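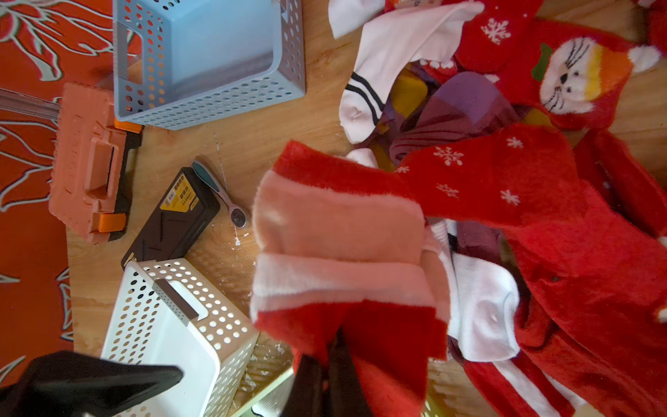 My kid does that faster and he's four, said a woman behind me, and the whole back row laughed, so I laughed too, even though I'd come on company time and was supposed to be taking it seriously.

I should say I fold socks for a living. Well, I run the small-items table at Bednárik Laundry, and the small-items table is socks, mostly, with a few baby hats and the odd oven mitt. My boss had gotten a flyer from Rerkel for their open day at the Werthorpe building, and she'd circled the words "garment handling" and taped it to my locker. Next to it she'd written *go look, be nice, take notes*. I took the bus, I wore my good jacket, and I was nice for at least the first hour!

They had us up in Room 409. You'd think a robot company would have a big shiny hall with music, but no, it was a long room with folding chairs and a coffee urn that dripped, and an arm with black fingers going after a pile of Christmas socks. In October! Red ones with snowflakes, fuzzy ones, a couple of plain purple ones that had wandered in from the regular year. There was a ratchet lying right there in the work area with a teal handle, and I kept thinking my boss would have had a fit. We can't leave a pen on the table.

The young man running it (gray sweater, no lanyard, terribly polite) explained that loose socks are hard. They don't hold a shape, he said. You grab one and get three.

"You grab it by the cuff," I said. I hadn't meant to say it out loud.

He turned around. "Sorry?"

"The cuff. If you go in at the toe it bunches up on you."

He wrote it down. He had a little notebook and he wrote it down, and the woman behind me said, "Well, now you'll want paying," and I went red right up to my ears.

## The two-minute break

There was supposed to be a break of two minutes so they could set things up again. It ran a lot longer than that, and people drifted off to the next room, where something was stacking cups. I stayed put. I'd gotten a good chair and I had my notes to do, and so far they said *Room 409, slow, coffee bad*.

I started looking at the socks the way I look at them at work. I can't help it. You stand at a table for long enough and you start pairing everything, shoes in a waiting room, people on the bus. White with black stripes, okay, that has a friend somewhere. The fuzzy red and pink one, that's a gift from an aunt. When my daughter was little we had a cat pair, and the left one went missing in the move to Gellov, and I kept the right one in a drawer until she was in high school. She asked me once what I was saving it for and I told her it was for dusting. I never dusted with it.

"Would you like to choose one?" said the young man. He'd come back with a cup of that awful coffee and he was offering it to me, so I had to take it.

"Choose one what?"

"For it to pick up. People like to choose."

So I got up close. They'd put up orange panels with big flowers on them, like the inside of somebody's grandmother's closet, and there was a tiny green light glowing on the machine. I thought, well, somebody in this company has a grandmother. I pointed at a red and white one with a pattern like a ski sweater. I don't know why that one. It looked like it'd been knitted by a person who was watching television at the time.

The arm came down and stopped. Then it moved over a bit and stopped again, and I swear I know that feeling, standing over the table with your hand out before you've made up your mind. I'd been all set to dislike it. My notes already had a sentence started that said *not suitable for*. And then the fingers closed, and I held my breath like I was at the circus.
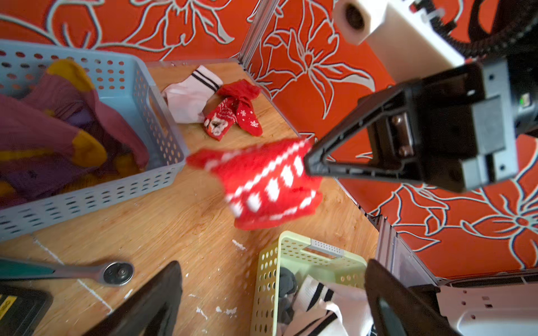

## What I told my boss

By the cuff! It had it by the cuff, and I said "there you go" to it, out loud, in the voice I use for new hires. The young man pretended he was busy with his notebook. I thought that was kind of him.

I asked what happened if it dropped one. He said then it tried again. I asked how many times, and he said as many as it needed, it didn't get discouraged. I told him that was the difference between it and the last girl we had on small items, and he laughed so hard he had to put his coffee down on the floor.

Then I asked him the question I'd really come to ask. I asked if it was going to have my job.

He didn't give me the smile I was expecting. He looked over at the arm for a while. Then he asked how many socks we did in a day, and I said 4000 in a busy week, nearer two good bins on an ordinary shift, and he shook his head and said something under his breath in what might have been admiration. "Ask me in a few years," he said. I've had worse answers from people I was paying.

I stayed for one more round. The woman from the back row came in again with her boy, who was four all right, and he stood with his nose practically on the equipment and told the arm which sock to get next. It didn't listen to him. He wasn't offended, he just kept on giving orders, and after a bit I noticed I was doing it too, only quieter. Left. Left a little. No, the purple one, leave that, come back for it.

On the bus home I finished my notes. I crossed out *not suitable for*. I wrote that it was slow, that it was careful, that the staff were polite and took advice, and that somebody should get those people a decent coffee urn. My boss read it standing up by the dryers the next morning.

"So do we want one or not?" she said.

I said not yet. She said okay and went off to yell about the boiler, and I tipped out my first bin and started in on the blacks, and I'd done half of them before I noticed I was stopping over every single one with my hand out, deciding.

That night I went through the drawer. The cat sock was still in there, under the takeout menus. I sent my daughter a message about it and she wrote back asking if I was feeling all right, and was I coming on the weekend, and could I bring the big pot.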